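Saturday 27 June 2020, sorting bench

Rereading Cosimo's draft before the shared bench rules go up on the wall. He wants comments by Monday and I said I would try each rule against the bin task, which is about as simple a shared task as we have. Glass in one bin, plastic in one, cans in one, person on one side of the table, arms on the other. If a rule can't be followed or checked on that, I don't see it helping with anything harder.

My starting position, for the record: most of the draft was written at a desk. It has 11 rules and I think I could defend four.
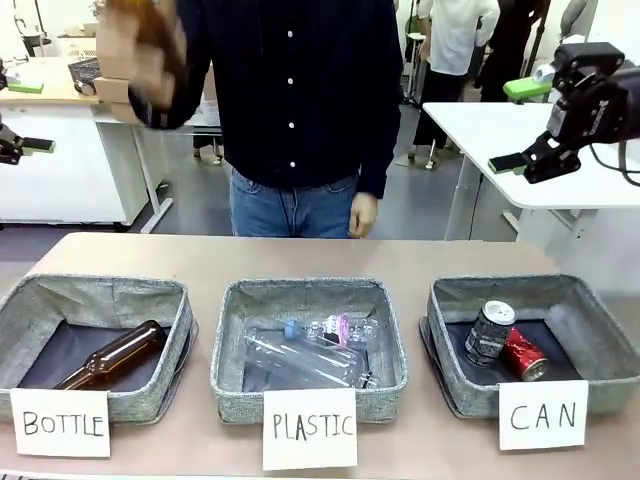
Drendetti Shared Workspace Group, Ullville

Rule 1, "The operator shall remain aware of the robot at all times." Can't be checked. Aware how? The person sorting is looking at the thing in their hand and then at the bin it goes into, as they should be. If the safety of the bench depends on them also watching two arms, we have designed it wrong and are asking the person to make up the difference. Cosimo says it's there to set the tone. I don't think tone belongs in a numbered list that people sign. Move it to the intro or drop it.

Rule 2, "Bins and work pieces shall be clearly labeled." Fine in spirit. We have labels: BOTTLE, PLASTIC, CAN, capitals, black marker, legible from anywhere you would stand. So we pass. Except that the names are bad. One is a shape, one is a material, one is a container. A plastic water bottle fits BOTTLE and PLASTIC equally well, and the only reason no one here gets it wrong is that somebody told them on the first day. I asked Meifang which bin she would have picked cold and she said BOTTLE without stopping to think. So a rule that says "clearly labeled" gets a tick from us while the labeling is ambiguous for the most common object on the table. Suggest the rule say that labels must be from one scheme, and that a person who hasn't been briefed can sort correctly from the labels alone. That can be tested. Proposed set: GLASS, PLASTIC, METAL.

Second thing on labels. The cards are loose paper and they migrate. The rule should say fixed to the bin, at the same height. Meifang thinks this is fussy. Maybe so, but if anyone ever wants the cameras to use those cards for anything, it stops being fussy.

Rule 3, "Maintain adequate separation between the operator and the moving arm." I've crossed out adequate in every draft so far and it keeps coming back. Adequate to what? Either we give a distance that depends on arm speed, or we give a line on the table. I prefer the line. Tape is cheap and a new person understands it right away.

The trouble with the line, and Cosimo did raise this, is that the bins are where both parties have to go. Person reaches in from the back, arm reaches in from the front, and the bin is the meeting point. Put the line behind the bins and the person can't sort. Put it in front and the arm can't. So it has to be a rule about turns at the bins and a line everywhere else. Which I could live with, if "turn" gets defined.

Tried a definition: the turn belongs to the person until both hands are behind the row of bins, and to the arm until the gripper is clear of every bin rim. Meifang tried to break it for a while and came up with two problems. One, what counts as clear if the gripper is parked high but directly over a bin? Two, who decides? At the moment it's me with my finger near the stop, and that doesn't scale past me.
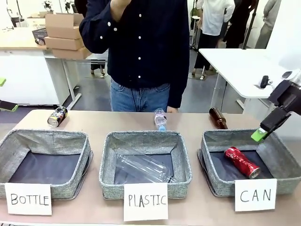

Rule 4 is the one I've argued with the most: "The arm shall not enter the operator's area while the operator is present." Read literally, it bans the whole task. The operator is always present, that's what shared means. What I believe Cosimo is after is hands, and if it's hands he should write hands. Take the case we keep having, with a green fingertip just over the rim of the CAN bin and the person standing there with one hand up at the chest and the other down by the hip at the back edge of the table. Under Rule 4 as written that's a violation. Under my turn rule it's the arm's turn, and the person is doing the right thing with both hands. But I notice that the lower hand is right there at the table, behind the standing water bottle, and nothing in my definition says how fast it may come forward again. A relaxed arm at someone's side can be over a bin in no time. So my version isn't finished either, and I shouldn't be smug about it.

Options for Rule 4, none of them great:

Person steps back for the arm's turn. Safe, slow, and people will stop doing it by the second hour. I'd bet on that.

Arm's turn is announced by a sound, and hands stay behind the row until the second sound. Cosimo likes this. I think people tune out a beep faster than they tune out anything else.

Arm speed near the bins is limited so that a surprise is only a surprise. My preference. It leaves the work with the machine, which doesn't get bored. Costs us cycle time and Hegazy will complain.

Rule 5, visitors. "Only trained persons in the robot area." What area? We don't have one marked. It's an open room and there are usually people standing a little way behind the operator, talking about something else. They aren't within reach of the arms, but I can't point at a rule and say where reach ends. Also the operator can step back into them. If we choose the step-back option for Rule 4, then the space behind the operator has to be kept clear too, including chairs, and the draft is silent on that. Add: clear floor behind the operator's side, marked. I want the tape on the floor before the sign on the wall.

Rule 6, "Emergency stop accessible at all times." This one gets a tick in every audit I've ever sat through, and I'd like us to be a bit harder on it. Accessible to whom? The stop we have is the yellow and red button on the robot's own structure, so the person with their hands in the bins is the one person who has to reach across toward the arms to hit it. For me, on the robot side, it's perfect. I would write: one stop within reach of each person in the task, without reaching toward any moving part. That means a second button on the operator's side. Meifang will ask what it takes to wire one in. Until then the honest entry in that box is "partly."

Rule 7, "Objects used in the task shall be safe to handle." We have glass on the table. Nobody wrote the rule with that in mind, as far as I can tell. A brown glass bottle lying on its side on a smooth tabletop will roll if it's bumped. Either we say what happens when one breaks (stop first, then gloves, then sweep, check the inside of the fabric bin by looking and not with fingers), or we use something else for the glass class. Cosimo says a substitute defeats the purpose of having glass. He's right about that, so then we need the breakage procedure, and it needs to be in the rules instead of in my head. Same goes for crushed cans. A crumpled can may have an edge on it, and we hand them to people all day.
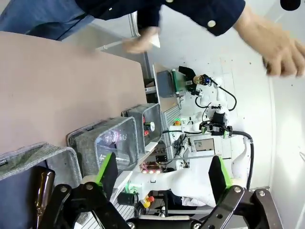
The soft bins come under Rule 7 as well, or should. I like them because a gripper that comes down too low pushes into cloth and not into something stiff. But they slump. The walls fold in at the corners and the rim isn't where it was in the morning, and half of my turn rule depends on where the rim is. If "clear of the rim" is a condition, somebody has to be able to say where the rim is. Could put a stiff hoop around the top. Could also define it as a fixed height above the table and ignore the bin, and I lean that way. A height is a number you can put in the controller and measure with a ruler.

Rule 8, logging. "All incidents shall be logged." Our log stands at 2196 lines, and if you take out start, stop and battery messages there is very little in it a person typed. That isn't proof of a safe bench. It could as well mean that people don't write down the time they pulled a hand back fast. I'd change "incidents" to "any time you moved out of the way when you hadn't planned to." It's an ugly sentence but everyone will know what it means.

Rule 9, wrist cameras and the Niltix monitor. The draft says the operator is protected "by continuous visual monitoring." Strike this completely. The wrist camera moves with the wrist. Part of what it sees is its own fingers, and whether it sees the operator's hands depends on where the arm is pointing. It's useful for finding a can. It's not a safety function and we haven't tested it as one, and if we print that sentence people will lean on it. The monitor is the same story. It gave us a warning display, we decided to trust it, and I can't find where we wrote down why. I want a test with a dummy hand from both sides before either is named in anything we sign.

Rules 10 and 11 are housekeeping (cables, drinks). No objection. Cables behind the arm, not across the place where people stand. On drinks: given what we're sorting, someone is eventually going to put a real one down on that table. Keep the rule.

Talked the list through with Cosimo by phone. He gives me Rules 2, 6 and 9. He won't give me Rule 1, says the people upstairs expect it. On Rule 4 he wants the sound and the speed limit together. I said I would accept both if the speed limit is the one that counts and the sound is called a courtesy. He's going to think about the word courtesy.

Meifang's point, which I'm putting down since I didn't have an answer: we plan to review the rules in November, and there's nothing in the draft that says what would make us change one. No threshold, no test. So the review would be the same three of us reading the same page.

To do
Tape, table and floor. Me.
New cards, one scheme, fixed at one height. Meifang, after Cosimo agrees on METAL.
Ask Hegazy for slow approach near the bins, find out what it does to the cycle.
Breakage procedure, first version on one side of paper.
Second stop button, price and lead time.
Dummy hand. Check whether the old glove form is still in the cabinet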